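4. Washing by hand and drying

Read section 3 first if you have not yet soaked the new pieces. This section covers daily washing of the Lockyer range: dinner plates, side plates, bowls and the two serving dishes. It does not cover the Grollasari line, which has a matte glaze and its own sheet.

The leaflet that comes in the carton says the range is "safe for all normal washing." We don't find that sentence useful. It doesn't say what normal is, and the people who write to us with gray marks and chipped feet all thought they were being normal. What follows is how we wash the same plates in our own test kitchen. Some of it is slower than you would like.

4.1 Before you start

You will need a plastic bowl or a sink with a rubber mat, ordinary dish liquid, a soft sponge, a rack with upright slots and two clean cotton towels.

You do not need a special ceramic cleaner. Several are sold for glazed tableware, with claims about "feeding" or "sealing" the glaze. Glaze is glass. It doesn't eat, and if it has been fired properly it is sealed already. Oi-ling Tai tried a bottle of one on half a set of bowls for a whole winter and dish liquid on the other half, and could not sort them afterward without looking at the stickers underneath.

CAUTION: Do not put a cold plate into very hot water, or a hot plate into cold. Let it come to room temperature first. "Thermal shock resistant" on the carton describes a test on plain, unchipped samples. Yours may have a chip you have not found yet.

4.2 Washing

1. Scrape food off with a rubber scraper or a piece of bread. Keep knives away from the glaze.

2. Fill the bowl with warm water, as warm as your bare hands can stand for a minute. Add the dish liquid after the water. A small squirt is plenty, whatever the picture on the bottle shows.

3. Wash glasses and anything not greasy first. Change the water when it goes cloudy.

4. Wash plates one at a time. Stacking them in the bowl to soak saves no time that we could measure, and the unglazed foot of one plate rubs the face of the next.

5. Wipe the face, then the back, then run the sponge around the foot ring. The foot ring is where the smell comes from when people tell us a clean plate smells.

6. Rinse under running water, both sides.

NOTE: Dried egg and oatmeal come off after ten minutes in cold water. Baking soda pastes, vinegar sprays and crushed eggshell have all been recommended to us by letter. They also work after ten minutes, probably because of the ten minutes.

4.3 Gray marks

Gray or silver lines on the face of a plate are usually metal left behind by knives and forks. They look like scratches, and most of them are not. Drag a fingernail across. If it doesn't catch, the mark is sitting on top.

1. Wet the mark.

2. Put a little mild cream cleanser on a damp cloth.

3. Rub in small circles with light pressure until the line fades. Stop if nothing has changed after two minutes.

4. Rinse well and wash as in 4.2.

If the nail does catch, the glaze is cut and no cleaner will fill it. Ignore anyone selling one that does. The plate is still fine to eat from if the cut is shallow and the surface around it is firm. Retire it if you see flaking. 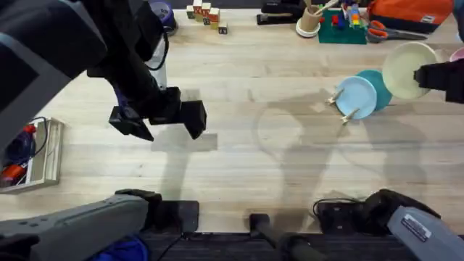 The number 1000 appears on the carton next to the words "wash cycles." We asked Horari, who make the glaze, what was counted as a cycle. The answer was a machine cycle at the lab's own setting, with no food on the plates and no cutlery in the basket. Nobody eats that way. We have left the number off this guide and would ask you not to read it as a promise.

Shuk-fan Yang kept a log in our kitchen instead, on plates that were used for lunch and washed by hand. She stopped at 868 washes when the kitchen was closed for repairs. The plates had cutlery marks, nearly all of which came off as in 4.3, and the gloss was a little lower in the center than at the rim. We don't know what would have happened later and won't guess.

4.4 Drying

Air drying is better than most towels. A towel that has already been used on hands or a counter puts grease back on a clean plate.

1. Check that the rack slots are wide enough. A Lockyer dinner plate should stand without being pushed in.

2. Stand plates upright, all facing the same way, with an empty slot between the large ones. The front of one should not touch the foot of the next.

3. Put bowls upside down at a slant, so that air gets under the rim.

4. Leave for at least two hours. The face will look dry long before that. The foot ring is unglazed and holds water longer.

5. Wipe the foot ring with a clean towel before stacking.

CAUTION: Do not dry plates in the oven, even on low. Home oven dials are often wrong, and a damp foot heated quickly can crack.

NOTE: White spots after air drying are minerals from hard water. They are harmless. If they bother you, towel dry right after rinsing. We tested rinse additives made for dishwashers in the hand-rinse water and saw no difference, apart from a film.

4.5 Stacking and storage

1. Stack by size, largest at the bottom.

2. Put a sheet of paper towel or thin felt between dinner plates. The shaped felt rounds from Plundness fit well, but so does felt cut from a roll, at a good deal less money.

3. Keep stacks low enough that you can lift the whole stack with both hands. If you have to pull a plate from the middle, the stack is too high.

4. Do not hang cups or jugs over a plate stack.

Plate stands and wall wires are for display only. Spring wires grip the rim at a few small points, and we have had enough broken rims sent back to distrust all of them, including the coated kind.

4.6 When something looks wrong

Fine lines like a spider web under the surface: this is crazing. It can come from age, heat or a poor glaze fit. It cannot be washed out. Stop using the piece for wet food and write to us with the batch number from the base.

Dark patch around the foot: water or oil has gone into the clay. Let the plate stand dry for several days. Water fades, oil usually stays.

Dull ring when tapped: may mean a hidden crack, or may mean you tapped it on a soft surface. Hold it lightly near the center of the back and try again. We would not throw out a plate on the tap test alone.

Sticky feel after washing: too much dish liquid, or a tired sponge. Change the sponge before you blame the plate.

Batch 153 serving dishes: a few left the works with a rough foot that can scratch a table. Rub the foot with fine wet sandpaper, rinse, and dry as in 4.4. You may also return the dish. The earlier edition of this guide said the roughness would wear smooth in use. It did wear smooth, on the table's account, and we have taken that advice out.

Section revised 13/08/2020. For machine washing, see section 5, and please read the first caution there before loading.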